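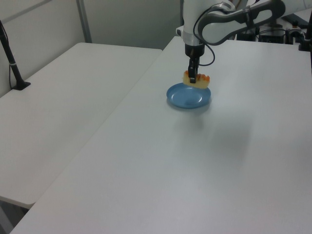
Cell 2, plate placement task. Arm over the blue plate with the toy food piece in the gripper.

Tabletop Arm Cell – Safety and Good Practice Checklist, with Inspector Comments

Site: Hitthorpe lab, ground floor
Cell inspected: Cell 2 (food and plate tasks)
Inspection date: May 2, 2021
Inspector: Wanpen Meesuk
Present for the cell: Darcy Faulkner, Montri Saengthong
Checklist owner: Napaporn Siriwan
Form number: 2707

How to use this form

Mark each item OK, FIX or N/A. FIX means the cell may keep running unless the comment says otherwise. STOP is used only for items that take the cell out of service at once. Comments are required for every FIX and are welcome for anything else. Write what you saw or measured. "Looks fine" is not a comment.

The limits on this form are our house limits. They sit on top of the arm maker's manual and the site risk assessment. Where two limits differ, use the lower one.

Section A. Before power is applied

A1. Risk assessment for this task is on file and matches the objects in use.
OK
Comment: Assessment covers plates, bowls and light toy food. It does not cover real food, liquids or glass. If the task list grows, it has to be redone first.

A2. Name of the responsible operator is posted at the cell.
FIX
Comment: The card still had Apinya Wongsuwan's name on it. She moved to Cell 4. Montri is the responsible operator now and will replace the card.

A3. Arm base bolts checked with a torque wrench, marks lined up.
OK
Comment: All paint marks line up. Last torque entry in the log is signed.

A4. Tables level, locked and not able to drift apart.
FIX
Comment: The large table and the second table are butted together. I pushed on the second table by hand and got a small amount of movement. Fit the joining plates underneath. The arm does not need to be stopped for this, but no objects should be placed across the seam until it is done.

A5. Floor under and behind the tables clear of loose items.
OK

A6. Stands are stable and their bases sit flat.
OK
Comment: Pushed each one lightly at the top. None rocked. Any stand that gets moved has to be checked again before the next run, including when it has only been turned.

Section B. Emergency stop and guarding

B1. Emergency stop can be reached from the operator's chair without leaning over the table.
OK
Comment: Tested with Darcy seated and again with Montri seated. Both reached it.

B2. Emergency stop works. Test with the arm moving slowly and the gripper empty.
OK
Comment: Tested twice. Arm stopped both times and did not restart when the button was released. Restart needed the separate reset.

B3. Edge of the working area is marked or otherwise clear to a visitor.
FIX
Comment: The operators know where the line is. A visitor would not. Put tape on the floor on the open side. Yellow and black, same as Cell 4.

B4. Partitions are fixed and cannot fall toward the arm.
OK
Comment: Panels checked at the posts. One foot was a little loose and was tightened during the inspection.

B5. Protective stop triggers on contact at or below the set force.
OK
Comment: Checked with the Murnness force gauge, serial ending 221, at three points on the arm. All three were under the house limit. Readings are on the attached sheet.

Section C. Arm and cabling

C1. Cables on the arm are secured and have enough slack for the full range of the task.
FIX
Comment: There is a thin cable that loops out from the wrist and back toward the gripper. I asked Darcy to jog the wrist to both ends of its task range at low speed. It did not snag, but at one end the loop came closer to the tabletop than I like. Shorten the loop or add one more tie point. Leave enough slack that the cable is never pulled tight at the connector.

C2. Straps and ties on the arm are in good condition.
OK
Comment: The black strap on the curved link is tight and not frayed. Replace straps when they start to slip. Do not add a second strap over a worn one.

C3. Cables near the back of the table are out of the arm's path.
FIX
Comment: There is a lot of cable and equipment behind the far edge of the large table. The arm passes over it on the way home. Clearance was acceptable today, but it depends on how the cables happen to lie. Gather them and tie them down. Agreed with Montri that this gets done before any change to the home position.

C4. No sharp edges, open pinch points or loose fasteners on the wrist.
OK
Comment: Wiped down and checked by hand with power off and locked.

C5. Covers and caps on the joints are all present.
OK

Section D. Gripper

D1. Gripper fingers are the correct set for the task.
OK
Comment: Narrow black fingers. These are the ones named in the task sheet.

D2. Finger tips are clean, with no cracks or lifting pads.
OK
Comment: Checked with a flashlight. Tips should be looked at every morning. Montri has been doing this but not writing it down. Please write it down.

D3. Grip force is set to the lowest value that holds the object.
FIX
Comment: Force was still at the value used for the heavier bowls. Toy food does not need it. Lowered by Darcy during the inspection and saved under a new name. Old setting should be removed from the toy food task so that it cannot be picked by mistake.

D4. Gripper does not open by itself on loss of power or on protective stop.
OK
Comment: Tested with a foam block held low over the table. Block stayed in place both times.

D5. Hands stay out from under a held object.
OK, with comment
Comment: Even a light piece. I have seen people slide a plate over by an inch while the arm is holding something over it. Pause the arm, move the plate, step back, resume. It takes a few seconds and it has to be the habit before heavier objects come in.

Section E. Work surface and objects

E1. Only the objects needed for the current task are on the working surface.
OK
Comment: One plate on the large table and one food piece in the gripper. Good. Keep spare objects in the bin under the bench and not on the second table.

E2. Plates and containers are stable, unbroken and free of chips.
OK
Comment: Ran a finger around the rim of the blue plate. No chips.

E3. Objects are placed inside the marked reach of the arm.
N/A
Comment: Reach is set in software for this task. Limits were checked on screen with Darcy and match the task sheet.

E4. Release height is as low as the task allows.
FIX
Comment: The task sheet says to lower the piece until it touches and then open. Two of the runs I watched opened a bit early and the piece dropped the last part of the way. No harm done with toy food, but operators will be trained on this task and then moved to others. Correct it here.

E5. Glare and shadows do not keep the operator from seeing the gripper tips.
OK, with comment
Comment: The table is pale and smooth and the plate is glossy, so there is a bright spot on the inside of the plate. From the chair I could still see the tips well. If the lights are changed, check this item again from the chair and not from standing height.

E6. Surface cleaned at end of shift.
OK

Section F. Running the task

F1. Speed is at or below the house limit for shared spaces.
OK

F2. One person has control at a time, and both people know who it is.
OK
Comment: Said out loud at each handover. This was done well.

F3. Run log is filled in, including stops and drops.
FIX
Comment: Log stands at run 3186. Stops are recorded. Drops are recorded by one operator and not by the other. A drop is an event even when the run is repeated right after. Use the short code on the back of the log sheet.

F4. Inspection interval kept.
OK
Comment: House rule is a full check every 1000 runs or after any change of gripper, whichever comes first. This check was slightly early.

F5. Operators have current training records.
OK
Comment: Darcy and Montri are both current. Apinya's record for this cell can be closed.

Open items from this inspection

A2 – Replace name card. Montri. Same day.
A4 – Fit joining plates under the two tables. Darcy. Before any task uses the seam area.
B3 – Floor tape on open side. Montri. One week.
C1 – Shorten cable loop at wrist or add tie point. Darcy. Before next gripper change.
C3 – Tie down cables behind large table. Montri. Before any change to home position.
D3 – Remove old force setting from toy food task. Darcy. Same day.
E4 – Go over release height with both operators. Wanpen. One week.
F3 – Record drops using the short code. Both operators. Starts now.

Result: Cell 2 may continue in service. No STOP items.

Reviewer's note (Napaporn Siriwan)

Agree with the result. On C1, please use the soft ties and not the hard plastic ones, which have cut into a jacket before. On D5, I would like the wording moved into the operator card for all cells in the June revision. Form sections A to D will stay as they are. Section E will get a separate line for tables that stand side by side, as A4 is an odd place for it.

Signed copies are kept in the binder at the cell and in the shared folder under Hitthorpe, Cell 2.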